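Unit 4: Dividend Yield, Payout and Total Return

Reading before the session: the Akwood and Ulthorpe extracts in the course pack, income statement and cash flow pages only. Bring a calculator.

4.1 Definitions

Dividend yield is the annual dividend per share divided by the current share price. The payout ratio is the dividend per share divided by earnings per share. The first depends on the market and changes daily. The second depends on the accounts and changes when new results are published.

Yield on cost replaces the current price with the price the investor paid. It is popular with long-term holders but is of no use in deciding whether to keep a share, as the money tied up in the holding is its present value.

4.2 Worked case

An investor holds 200 shares of Akwood, bought at $20. The annual dividend is $0.80 per share. Cost is $4,000, income is $160, and yield on cost is 4 percent. The price then falls to $16. Income is unchanged and the current yield rises to 5 percent — the higher figure comes entirely from a capital loss of $800.

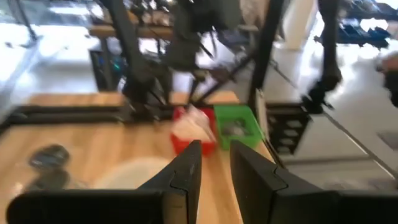
Payout is best read together with free cash flow, meaning operating cash flow less capital spending. Ulthorpe reports earnings of $2.00 per share and pays $1.20, a payout ratio of 60 percent. Free cash flow per share is $1.25. Measured against cash, the payout is 96 percent, and the margin left is narrow. A small rise in maintenance spending would close it. The board would then have to borrow, sell assets or cut the dividend.

4.3 Total return

Total return for one year is the change in price plus dividends received, divided by the opening price. For Akwood in the case above: (16 − 20 + 0.80) / 20 = −16 percent. Taxes and dealing costs are left out until Unit 6.

4.4 Exercises

Vundido trades at $14 and pays $0.70. Find the yield. Find the price at which the yield would be 7 percent with the dividend held constant.

Sjöberg retains all of its earnings. State what an investor needs to assume in order to compare it with Vundido on total return.

Show your working. Round percentages to one decimal place.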